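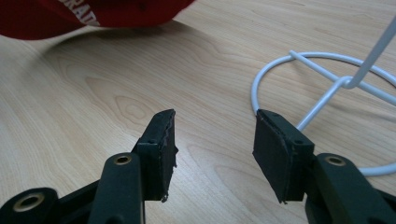
Sovitport Publishes Hand-Held Gripper Code of Practice, Version 2

Free to download, short enough to read over coffee. Comments open until the end of November

TOLTAU — Sovitport today released the second version of its Code of Practice for Hand-Held Gripper Work, a plain-language set of rules for teams that record everyday tasks with hand-held gripper tools and use the recordings to teach robots. The code covers the tool, the table, the objects on it and the person doing the work. It was drafted with Vilham, which runs recording sites, and Kleinschmidt, which makes and services gripper fingers and pads.

Version 1 came out as a four-page checklist. People used it, people complained about it, and the complaints were mostly fair. Too much on paperwork, hardly anything on worn parts. Version 2 runs to 53 clauses and nearly a third of them are about the condition of the tool.

What's new

Pads. The big one. Foam and rubber-type pads wear at the inner edge first, then at the top corner, and the old code just said "replace when worn." Teams asked how worn. The new clause sorts pad wear into 3 grades:

Grade 1 — clean edge, surface flat. Carry on.
Grade 2 — edge ragged or small pieces lifting, but the gripping face still flat across the middle. Work may continue, the grade goes in the session log, and the pad is checked again at the next break.
Grade 3 — gripping face itself torn, lifting or uneven. Stop and change the pad.

Any piece hanging loose gets trimmed before the next recording, whatever the grade. A curled corner counts as Grade 2 even when the rest of the pad looks fresh. And the two pads on a tool are graded separately. Under version 1 a lot of teams wrote down one grade for the pair, and the worse pad got lost that way.

Changing pads. Pads should be changed in pairs where stock allows. Where it doesn't, the log has to say which side was changed. Left and right are always named from the operator's side of the tool, looking out past the fingertips. (This caused more arguments in drafting than any thing else in the document.)

Fasteners and inserts. Threaded inserts in the linkage arms to be checked by eye at the start of every shift and by hand every 400 recordings. An insert that turns in its hole means the tool comes off the floor. No glue fixes on site.

Table set-up. Objects to be placed with clear table between them, unless the task calls for clutter. The operator should be able to bring the open fingers in over bare table before going to either object. For two-object tasks, say a cap and a wire hat stand, both items start fully on the table and the operator doesn't nudge them into a better spot once recording has begun. If one needs moving, end the recording and start again.

Thin and shiny objects. New section. Wire stands, racks, hangers and the like get a clause of their own, for the simple reason that fingers catch on them. Operators should approach a wire base from above or from the open side and never drag a pad along the wire. White or glossy wire on a pale table is allowed but the site lead should check the lighting first — glare on a smooth tabletop can hide a thin rod.

Soft goods. Caps, gloves, cloths. Reset to a resting shape between recordings, not flattened, not posed. Lettering and logos on clothing are permitted where the site has cleared them for use. The site keeps the list.

The operator. Rest breaks are now a requirement and no longer a suggestion. Wrist strain was the most common comment Sovitport got back on version 1, by a long way. Sites must offer a lighter tool or a different task to any operator who asks, and can't ask for a doctor's note first. Operators may also fail a tool on their own say. No sign-off needed to put one down.

What's not in it

The code doesn't set a pass mark for recordings and it doesn't cover powered arms or robots working next to people. Other standards do that, and sites that run both kinds of work need to follow both. It also isn't a certification. A site can say that it works to the code, it can't say Sovitport has approved it.

Timing

Version 2 can be used right away. Sites that signed up to version 1 can keep using it through November, after that the old checklist will be taken down. Sovitport suggests starting with the pad clauses, as they need no new equipment, only a new column in the log. The fastener checks may take longer to set up at sites where tools are shared across shifts.

Vilham has moved its Toltau site to the new code already and will move the rest as tool logs are updated. Kleinschmidt will print the wear grades on a card and pack it with replacement pads, and says the cards will be availble in English and German to start with.

Comments

Drafting of the next version begins once the comment period closes. Sovitport would especially like to hear from small teams, one or two tools and a borrowed table, who didn't get much say last time. Useful things to send: log pages, close-up photos of worn pads with the grade you gave them, any clause you had to read twice. Complaints welcome too. Please give the clause number, it saves a lot of back and forth.

Where to get it

The code, the one-page log template and the pad grade card can be downloaded from the Sovitport website under Standards. No sign-up. Printed copies on request, limited to 2 per site.

About Sovitport

Sovitport writes and maintains good-practice documents for robot data work. It is funded by member fees and publishes all its codes free of charge.

About Vilham

Vilham runs recording sites for hand-held and bench-top tasks, in Toltau and elsewhere.

About Kleinschmidt

Kleinschmidt makes gripper fingers, pads and linkage parts and services tools for recording sites.

Press contact: Sovitport press desk, Toltau, mornings only. Images for print use on request, please credit Sovitport.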